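Moving the backup job off the desktop

The nightly backup used to run from my desktop, a machine that is also rebooted whenever I feel like it. In September I moved the job to a small server running Grakex and pointed it at the same archive. The first full pass covered 3,033 directories and finished with 7 errors, all of them permission failures under the old mail spool.
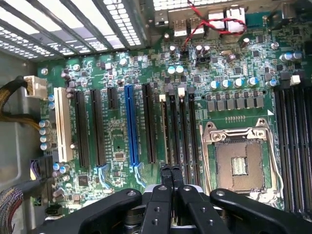 Page last changed: February 2020

Incremental runs now take 223 seconds. Most of that is the file walk. Hashing is limited to files whose size or modification time differs, so the transfer itself is short. I keep 100 snapshots and prune the oldest after each successful run. Pruning before the run saves disk space but leaves one fewer restore point if the run fails.

Restores go to a scratch volume and are compared by checksum. I do this by hand, once a month.
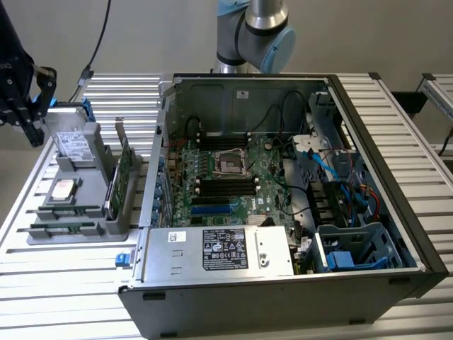
Rin Shimada wrote in to say that modification times can't be trusted on anything unpacked from an archive, and that a full hash every few weeks would catch what the quick check skips. I have added one to the schedule, on the same night as the restore test.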